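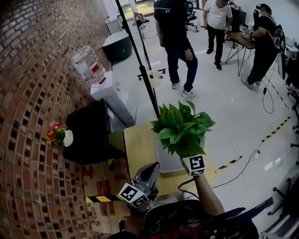

Get the flowers off that wall before the heat finishes them, my sister said on the phone last night, and don't you dare water them from the drinking bottle. Well, too late on the second one! I've been giving the little white planter half a cup from the dispenser every morning (the sink is all the way down the hall at Trorngate, and I'm lazy).

23 July 2023. I do like them against the brick, red and yellow and pink, and I'd miss them if they went home with me. She says a planter that small dries out in 3 hours when it's 37 outside. Maybe, but it's cool in here, and the last one I moved, back in February, sulked for 18 days and dropped every leaf.

So they stay. I'll pick up plant food at Covent tomorrow, and a new water bottle needs ordering too.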